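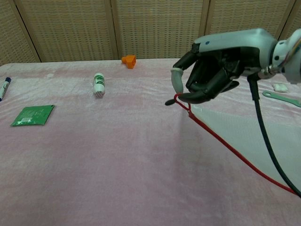

The pink-covered table at Taltier, with the green packet, the marker and the red cord.

Jun 25, 2025

I had been meaning to go to the Taltier open day ever since a friend posted me the leaflet in April, and I very nearly missed it all the same, having got off the bus two stops early and walked the wrong way along the canal. By the time I found the door the first talk was over and the biscuits were mostly gone, but I was handed a cup of tea and told to wander wherever I liked, so I did.

Most people had gone straight upstairs to the big hall. I stayed down in the long room with the tables, and I am glad of it, for I do love a table of small things. The one I kept going back to was laid with a pale pink cloth, a bit creased, the way a cloth is when it has lived folded in a drawer (mine at home are far worse). On it were the sort of bits and pieces that live at the bottom of every handbag in the country: a marker pen with a dark navy cap, a flat green packet with a crinkled edge, a little white container with a green band that I took for lip balm, and a length of red cord running off across the cloth.

Rimantas Laur, who looked after that end of the room, told me the theme was "what we carry". Over the past year he and his colleagues have gathered about 1,000 everyday objects, and they lay out a fresh selection each time the doors are open. He spoke very fondly of the cords and strings — the hardest things to put away neatly, he said, and the first to get tangled with everything else. I told him about my kitchen drawer and he nodded with great sympathy.

Through the archway the Baranauskienė room had older things, sewing tins and button cards mainly, and I could have stayed an hour. There was also a sorting game for children called Plemow, which I played with a very serious girl of seven, who beat me twice.

Entry is free, and the number 57 stops right outside if you stay on long enough. The café next door is called Zilumlow and does a good cheese scone, though you will want to get there before three, as they had only the fruit ones left when I sat down.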